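Left arm drops out mid-task, right arm carries on regardless
Forum > Two-arm cells > Faults and safety
Page 1 of 1

serstead_mo
Posts: 330
Mon 6 April

Looking for ideas on a fault that has now come up 4 times. Two arms on one front rail, small table, walls on three sides. The job is a little desktop whiteboard: one arm steadies it, the other wipes it. Control software is Grikel, both arms on the one supply.

What happens is that the left arm loses its elbow joint part way through a move. The log says "joint 3 no reply" and the arm goes limp. The right arm doesn't stop. Last time it pushed the whiteboard over and kept pushing until I hit the switch. No damage apart from a scuff, but I had my hand near the table the time before and I didn't like it.

I have swapped the elbow motor and reflashed the controller. Same fault.

tansy_b
Posts: 57

How many hours on the arm when it started? And is it always the same pose or does it happen anywhere?

serstead_mo

227 hours on the left one. It is nearly always when the left arm is reaching across towards the middle. Never seen it parked.

Shobha Shetty
Posts: 1412

Then it's a cable. A motor fault would turn up parked as well sooner or later. Something is being pulled or bent at full reach, and you only lose contact for a moment.

Check the plug at the base first, then the one at the elbow. Wiggle each one by hand with the arm powered but not moving and watch the error count.

dunlin
Posts: 89

Not convinced. I had "no reply" on a Medeiros controller for weeks and it was the supply sagging when both arms moved together. Replaced every lead I had before I put a meter on it. If he has both arms on one supply that's where I'd look.

Shobha Shetty

A sagging supply would take out more than one joint, and I'd expect the right arm to complain too. He says it carries on quite happily.

dunlin

Mine only ever took out one joint. The weakest one goes first. Not saying it isn't the cable, I'm saying measure it, it takes ten minutes.

tansy_b

Can we see how it's laid out? Hard to guess at cable runs from a description.

serstead_mo

Layout with both arms up at the board:

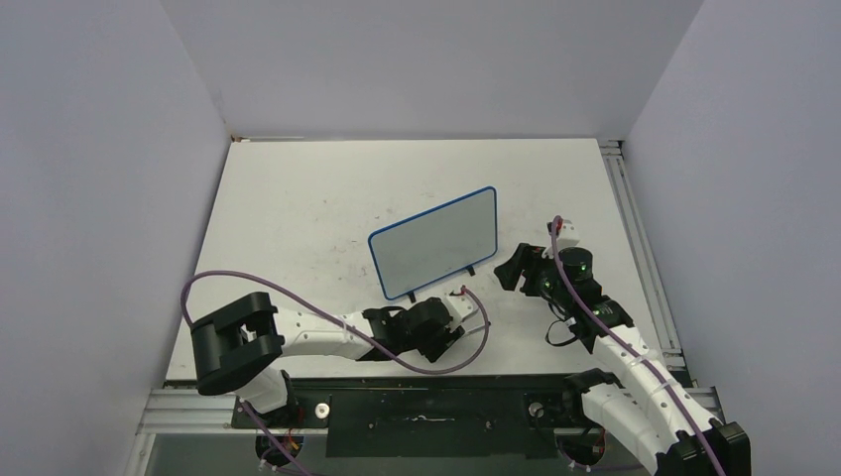 Left and right arms at the whiteboard. Purple cable loops over the left elbow.

The purple one isn't the motor lead, it goes up to the gripper end. Motor leads run separately.

Shobha Shetty

Even so, I'd want to know whether that loop drags on anything as the elbow opens. Take the tension off it for a day and see. And look at the wires at the base where they are tied to the rail. A cable tie done up too tight will do this on its own.

Marcelino Robles
Posts: 604

You are all chasing the fault and nobody has picked up the bit that matters. One arm went limp and the other kept moving. That should not be possible whatever the cause. Fix that before you run it again.

In Grikel there is a setting called linked stop. It is off by default. Turn it on and either arm faulting stops both.

dunlin

Linked stop is a software stop though. If the controller hangs you have nothing. I'd put a proper relay in the supply line.

Marcelino Robles

Do both. But he can do the setting tonight.

serstead_mo

Linked stop was off, yes. Now on. I pulled the left elbow plug on purpose with the arms moving slowly and both stopped.

Also put a meter on the supply as dunlin asked. No dip that I could see, though the meter is a cheap one. At the base, one of the ties was tight enough to have marked the motor lead. Cut it off, fitted a new lead with more slack and left the loop as it is for now.

Ran 4000 short moves with no board and nobody near it. No dropouts.

Shobha Shetty

Good. I'd still try it at full reach with the board in place.

dunlin

A cheap meter won't catch a short dip. Borrow a scope if you can. I'll believe the tie when it has done a month.

serstead_mo

Fair enough. Relay is ordered from Brallov, and I'm keeping the speed down until it's fitted -- will post again if joint 3 drops out.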